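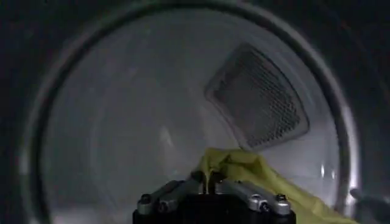

Dryer drum, door open.

Ticket 669 - export declarations rejected, commodity code mismatch
Opened by: Anitha Mathew
Assigned to: Gopinath Reddy
Status: waiting on Luvier

3/19/20
Hi Gopinath, me again, sorry! We have 17 export filings for the Altwood order stuck in Groremon and every one of them comes back with "code not valid for destination." Same dryers, same codes we used on the last shipment and those sailed right through. I tried deleting one and typing it in from scratch and got the same error. The freight people at Luvier say their side looks fine (they always say that). Can you take a peek?

Reply, Gopinath
Sure thing. I pulled up the first few and the codes look right to me, so I'm guessing the tariff table didn't refresh. Go to Settings, then Reference Data, and tell me what it says next to "last update." Also, are you on the Sandu login or your own?
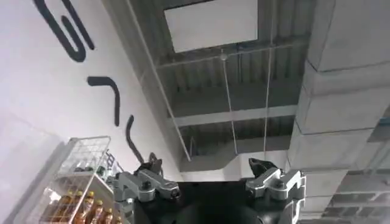
My own login, and the last update line is just blank, which can't be good. I hit Refresh and it climbed to 53 percent and sat there while I ate an entire sandwich. I'm working from the big room now, the one with the giant black brush strokes on the white wall, and the wifi in here is usually decent, so I don't think it's my connection. Tried it again on the Sandu login and it went all the way to 100! But the filings still bounce. Do I need to resubmit them one at a time? Please say no.

Reply, Gopinath
OK, good news and bad news. The table is current now, so new filings should go through. The old ones saved a copy of the old table when you made them, so they'll keep failing until they get re-validated. Tick all of them, pick Re-validate from the Actions menu, then Submit. Don't use Copy, it drags the old table along with it.

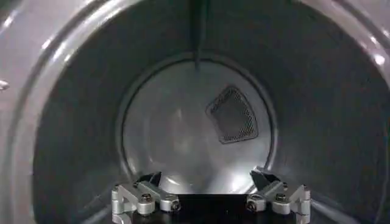
Stainless drum, seen through the round opening.

Did that, and all but two were accepted, yay! The two leftovers say "consignee license expired," so that's a different problem and I've emailed Luvier for the new number. Can you leave this open till I hear back? Also my own login still won't refresh past 53, and I'd like that fixed before the May shipments.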